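Slide 1. Streaming app rollout: where playback fails

Scope is the Jitix app on tablets and set-top boxes. Live channels are out of scope. Login problems are covered in the Ebihara talk at 2 pm.

Slide 2. Authentication
The app asks the cable provider for a token at launch. Burnach issues tokens valid for 60 minutes. Renewal is silent on tablets. On set-top boxes the viewer gets a prompt in mid-program. Pause for the log excerpt.

Slide 3. Catalogue
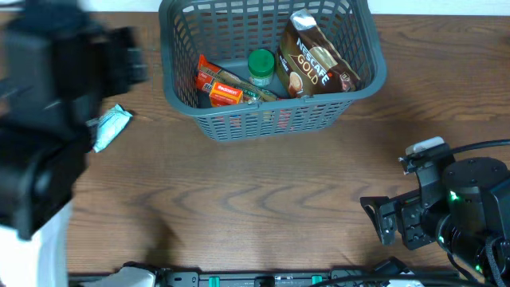

Grey basket with a Nescafé Gold pouch and a green-capped jar.

The launch catalogue holds 200 titles. Of these, 38 have no caption track. Captions are licensed separately, so re-encoding does not help. Ask who has dealt with this in the room.

Slide 4. Bitrate ladder
Ustness dropped the lowest rung in April. Start-up time improved on home wifi. On mobile data the player stalled more often, mostly in the first episode watched.

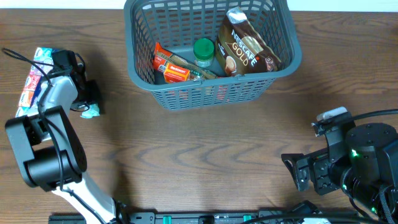
The rung went back in for mobile data only. Check the network type at session start and again after every stall. Don't cache the result between sessions.

Slide 5. Open items
Offline viewing: rights not cleared. Profile sync: works one way, tablet to box. Take questions on the ladder first.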